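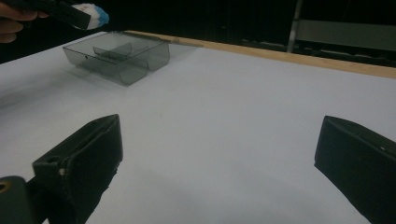

Parveen Sultana
Section moderator, Hand-held Rigs and Demos
Posts: 2,413
May 21, 2023

Draft 2 of the bench rules for the Jelthorpe group, up for complaints before it gets laminated and ignored.

1. Clear the table. One task, one set of objects. The divided grey box can stay if the task is the divided grey box. Your mug is not a distractor object, whatever you wrote in the log.
2. Fingers open at the start of every take, and both of them in view.
3. The free hand stays out of the space between the fingers. If you're holding a prop, hold it by the handle and come in from the side.
4. Anything see-through gets a note in the log, with the colour of the table under it.
5. If a take goes wrong, keep it and mark it as wrong. Don't delete it and look innocent.
6. Twenty takes, then swap operators.

Rule 3 is the one I expect to be shouted at over.

wobblybench
Member

Consider this shouting. Half of what we do at Velska is one hand on the rig and the other doing something useful. If the free hand has to hover in a corner like a guest who doesn't know where the coats go, what are we teaching?

Parveen Sultana
Section moderator

Read it again. Out of the space between the fingers, it says. You can have your hand over the table as much as you like. Up in the corner by the box with the fluffy end of the duster thing is fine by me, the gripper is nowhere near it.

tin_opener
Member

Rule 4 yes please. Smoky plastic on a white top is kind enough, you get a proper edge and a bit of shadow. Put the same sort of box on a dark bench and good luck finding the walls. We went through 3,000 takes at Seixas with "box, clear" in the log and no word on the table. I did the relabelling. I have opinions about it that the filter won't let me post.

hal_of_mirrors
Member

Going against the mood: rule 1 makes lovely footage and a useless robot. People's tables have stuff on them. Train on a bare white slab and it'll panic at a teaspoon.

tin_opener
Member

Then put the teaspoon in on purpose and write it down. Clutter you chose is data. Clutter you forgot is Gary's lunch.

hal_of_mirrors
Member

Fine, but the rule doesn't say that. It says clear the table, full stop.

Parveen Sultana
Section moderator

Fair. Changing it to "clear the table, then put back only what the task sheet lists". The mug still goes.

What about the background? I've left it out. Dark behind the table with a pole and a shelf showing doesn't bother me, but the Brokard lot want a curtain.

wobblybench
Member

The Brokard lot always want a curtain. Leave it dark, say in the log that it's dark, and don't rearrange the shelf halfway through a session.

And I withdraw the shouting on rule 3 if you put "between the fingers" in capitals — some of us read these standing up.

Parveen Sultana
Section moderator

Capitals granted. Rule 6 has had no complaints at all, so I assume no one is following it. Draft 3 goes up once I've found the laminator.

hal_of_mirrors
Member

Does swapping hands count as swapping operators? Asking before I do it.

Parveen Sultana
Section moderator

No.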